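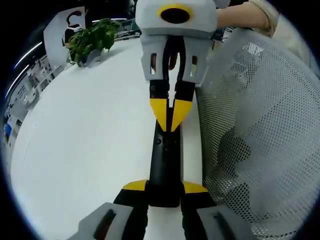
Tullus hand-held gripper, pair: review after six months of office use

Posted 2021-10-25

We took delivery of two Tullus grippers in April and they have been in use most working days from then until now. This review covers the grippers themselves, the recording software that comes with them, and how the work went for the people who had to do it. I was one of those people for part of the time and did the rota for the rest.

First, what we use them for. Visine takes back small office equipment at the end of a hire: remote controls, cases, cables, clips, adaptors, the bits that come back in a bag with no label. The Irkham office sorts them. Until this year that was all done by hand at a bench, and the plan is for an arm to take over the first pass, picking single items off a table and putting them in the right tray. The arm learns from recordings of people doing the same job with a hand gripper, so somebody has to make the recordings. Management asked the sorting team to do it.

The gripper

The Tullus is held in one hand. It has two black fingers with yellow tips, grey housings at the side and a camera that looks along the fingers towards whatever you are picking up. Squeeze and the fingers close, let go and they open. There is very little else to learn about holding it, and most of our team were making usable recordings by the end of their first morning.

The tips are the best part. They are angled, so you can come in over a narrow item and get hold of it without pressing down on the table. Remote controls, pens, slim cases and most adaptors are easy. Flat things are harder. A clip lying flush on a smooth white table can take four or five tries, and anything round will roll if you come in at the wrong angle. We had hoped that a rubber mat would help with the rolling. It did, but the recordings made on the mat were no good for training an arm that works on a bare table, so the mat went back in the cupboard.

Grip strength depends on your own hand. Someone with a firm grip can mark soft plastic, and someone with a light one will drop a heavy case halfway across. A stop or a setting for this would be welcome.

Weight and comfort

This is where I would take marks off. The gripper is comfortable for ten minutes and tiring after forty. The weight sits forward of the hand and your wrist does the work of holding it level. Two people on our team had sore forearms in the first fortnight. We changed the rota so that no one records for more than half an hour at a stretch, with an hour of other work in between, and the complaints stopped. The printed guide suggests sessions of an hour. I would ignore that.

Left-handed use is fine. The body is the same on both sides and our two left-handers had no trouble. People with small hands had to stretch to reach the squeeze lever, and one colleague ended up using both hands, which worked but slowed her down.

You can stand or sit. I preferred standing, with the chair pushed up to the table so I could rest my free hand on its back. A chair with arms gets in the way if you sit. 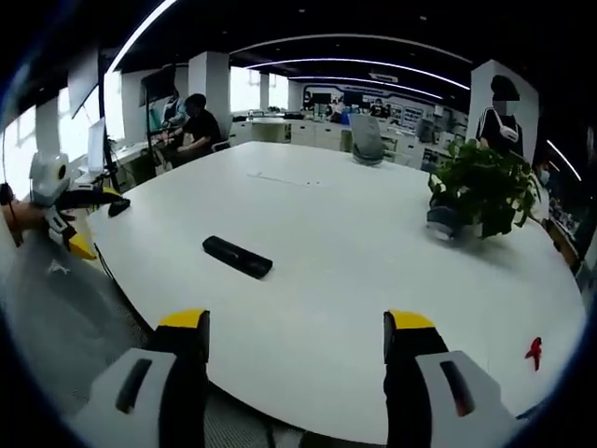

The table matters more than we expected. We began at a sorting bench against the wall and moved to a large white one in the open part of the office after a week. There is more room to walk round it, and two people can work from different sides without knocking elbows. The drawback is that you are in the middle of everybody else's day. People walk past, or stop to ask what you are doing. Some of the team liked that and some hated it. If I were setting it up again I would ask the people who sit nearby first. We only asked afterwards, and one desk had to be moved.

It is also worth saying that the camera on the gripper sees a very wide view, far wider than the bit of table you are working on. It takes in desks, screens and whoever happens to be behind them. Tell your colleagues this before the first session. We put up a notice, turned screens away where we could, and agreed that anyone who did not want to be recorded could ask for the session to wait. Our supplier can blur faces after upload, at extra cost, and we pay for it.

Software

The recorder is plain and does its job. You press start, do the task, press stop, and give the recording a pass or a fail. We made 1243 recordings up to the end of the summer, and 1088 of them were accepted. Most of the rejected ones failed because the camera lost track of where it was, usually when someone moved too quickly or turned to face a blank stretch of wall. You get a message saying so, but only after the upload, by which time you have often made a dozen more with the same fault. A warning during the session would have saved us a good deal of repeat work.

Labels are typed by hand and there is no shared list, so we had "remote", "remote control" and "TV remote" as three separate items until somebody went through and tidied them. Make your own list on paper on day one.

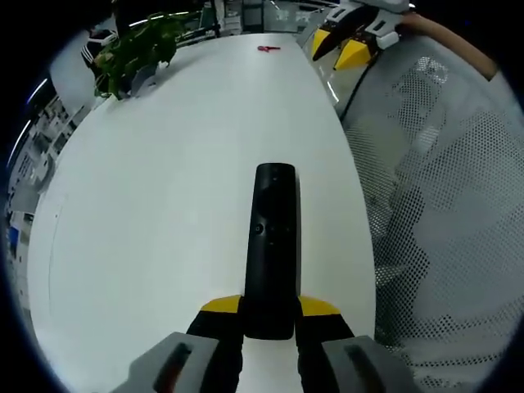 Picking up a black remote control with the Tullus. The second gripper is over the far right of the table.

What it changed for the team

The sorting team was told in April that no jobs would go because of the arm, and none have. I would still say the announcement was handled badly. People were handed the grippers before they were told what the recordings were for, and it took a few weeks for the mood to recover. One thing that helped was letting the sorters decide which items to record first. They chose the dull ones: remotes, plain adaptors, the thin cases that come back by the boxful. They kept the mixed bags for themselves, and I think that was the right choice for the arm as well, as it still copes poorly with tangled cable.

The work itself is repetitive. You pick up an item, put it down, move it somewhere else and do it again. Some found it restful and asked for extra sessions. Others said it felt slow and fussy compared with real sorting, where you use ten fingers and can clear a bag in a minute. Recording time does not count towards our sorting target, and I would advise anyone else to settle that point in writing before they start. For the first month ours did count, and the figures for anyone on the gripper rota looked terrible.

There is also some new work that did not exist before. Somebody has to check the recordings, keep the labels straight and reset the table between sessions. Two of our sorters now do that for part of the week at a higher grade. It took until August to get the grade agreed.

Faults and support

One gripper developed a sticky finger in the third month. It closed properly but came back slowly. Nishimura, who supplied ours, swapped the finger set within a week and did not charge. The yellow tips wear at the point and we have changed them once on each gripper. The cable is the other weak spot. It is a little short for a big table, and it drags on items if you let it hang. We clip it to the sleeve. Each unit takes over 200 pickups between checks without going out of line, going by our own log, and the check is a five-minute job with the card supplied.

Good points: easy to learn, angled tips, suits either hand, quick repairs.

Bad points: front-heavy, no limit on grip, short cable, faults reported too late, no shared label list.

Would I buy it again? Yes, for small hard items on a clear table, and with a proper rota from the start. For soft goods or anything heavier than a full pencil case I would want to borrow one for a week first. The arm goes on to its first live shift at Irkham next month, with a sorter beside it, and I will add a note here once we have a few weeks of that behind us.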